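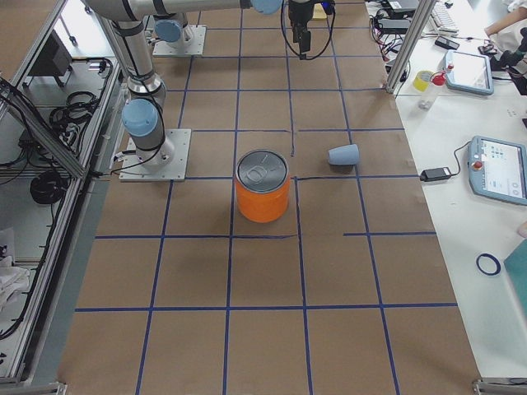
천선자 님은 크라프트지를 식탁에 깔아 쓰면 사흘도 못 가서 가장자리가 말려 올라온다며, 30미터짜리 롤은 사지 말고 짧은 것부터 써 보라고 댓글을 남기셨다. 지난번에 작업대 덮개를 뭘로 할지 고민 중이라고 쓴 글에 달린 댓글이다. 결과부터 적으면 나는 30미터 롤을 샀고, 가장자리는 정말로 말려 올라왔다. 다만 사흘이 아니라 일주일쯤 걸렸다.

제품은 포브몬트(Povmont) 크라프트 롤 30미터. 같이 쓴 마스킹 테이프는 젤롬덴(Jellomden)에서 나온 것이다. 둘 다 내 돈으로 샀고 9월 초부터 썼다. 용도는 제본과 종이 상자 만들기이고, 가끔 아이가 물감을 쓴다.

두께
손으로 만졌을 때 택배 완충용으로 들어오는 종이보다 확실히 두껍다. 풀을 흘려도 바로 닦으면 상판까지 내려가지 않는다. 물감 물통을 엎었을 때는 뚫렸다. 방수지가 아니니 당연한 일이고, 물을 많이 쓰는 작업이면 비닐을 한 장 더 까는 편이 낫다. 칼질은 이 종이 위에서 하면 안 된다. 칼선이 한 번 생기면 거기서부터 찢어진다. 나는 재단할 때만 고무 매트를 올려놓고 쓴다.

말림
롤 안쪽으로 갈수록 심하다. 처음 몇 미터는 펼쳐서 책 몇 권을 올려 두면 하룻밤에 펴졌는데, 가운데 심에 가까운 부분은 반대로 한 번 감았다가 펴야 했다. 네 모서리만 테이프로 붙이면 변의 중간이 들뜬다. 변 전체를 길게 붙이고 나서는 그럭저럭 괜찮았다. 천선자 님 댁은 창가라서 더 빨리 말렸을 수도 있겠다. 우리 집 작업대는 북쪽 벽에 붙어 있다.

테이프
젤롬덴 테이프는 접착력이 중간 정도다. 종이에 붙이면 뗄 때 표면이 같이 일어난다. 코팅된 상판에 붙였다 뗀 자리는 깨끗했고, 오일만 바른 나무 상판에는 끈적임이 조금 남아서 식용유로 닦았다. 손으로 끊기는 하는데 끝이 비스듬하게 찢어진다. 반듯한 선이 필요하면 가위를 써야 한다.

칸 나누기에도 써 봤다. 표지용 천, 속지, 말리는 중인 것을 따로 놓으려고 선을 그어 두는 식이다. 연필로 그은 선은 이틀이면 지저분해지는데 테이프 선은 오래 간다. 긴 선을 한 번에 붙이려면 둘이서 양쪽 끝을 잡는 게 빠르다. 혼자 하면 중간에서 휜다. 나는 두 번 떼었다가 종이를 찢어 먹고 세 번째부터는 자를 대고 짧게 이어 붙였다. 가까이서 보면 이은 자리가 티 나지만 쓰는 데 지장은 없다.

다른 제품과 비교
전에 쓰던 것은 프루델(Prudel) 흰색 전지다. 낱장이라 말리지 않는 점이 제일 좋았다. 대신 작업대 길이를 덮으려면 두 장을 겹쳐야 하고, 겹친 자리에 풀이 스며들어 둘이 붙는다. 얼룩도 눈에 잘 띈다. 갈색은 커피 자국 정도는 그냥 넘어가진다. 반대로 흰 실이나 밝은색 종이 조각을 찾을 때는 갈색 바닥이 편하고, 가죽 조각은 잘 안 보인다.

몬토야(Montoya) 실리콘 매트도 후보였는데 작업대 전체를 덮는 크기가 없었다. 작은 걸 두 장 살 돈이면 크라프트지를 몇 년 쓴다. 매일 물을 쓰는 사람이라면 그쪽이 맞을 것 같다.

교체 주기
두 달 가까이 쓰면서 세 번 갈았다. 첫 장은 물통 때문이고 나머지는 풀 자국이 딱딱하게 굳어서 종이가 고르게 놓이지 않았기 때문이다. 롤은 아직 많이 남아 있다. 걷어낸 종이는 깨끗한 부분만 잘라서 소포 쌀 때 쓴다. 테이프가 붙은 부분은 떼어서 일반 쓰레기로 버렸다.

보관
롤을 세워 두면 아래쪽 끝이 눌려서 물결이 진다. 눕혀 둘 자리가 없으면 종이관째로 벽에 거는 게 낫다. 나는 커튼봉 받침 두 개를 작업대 옆에 달고 거기에 걸었다. 당겨서 자르기도 편해졌다. 포장 비닐은 버리지 말고 다시 씌워 둘 것. 장마철에 그냥 두면 습기를 먹어서 운다고 판매 페이지 후기에 여럿이 적어 놓았는데, 나는 아직 장마를 겪어 보지 않아 모르겠다.

아쉬운 점을 더 꼽자면 폭이다. 우리 작업대보다 손가락 두 마디쯤 좁아서 앞쪽은 맨 상판이 드러난다. 더 넓은 롤은 주문 제작이라고 해서 포기했다. 냄새는 없었다. 새로 깐 날은 소매 스치는 소리가 꽤 난다.

재구매는 할 생각이다. 테이프는 다른 걸로 바꿔 보려고 한다.

2022년 10월 29일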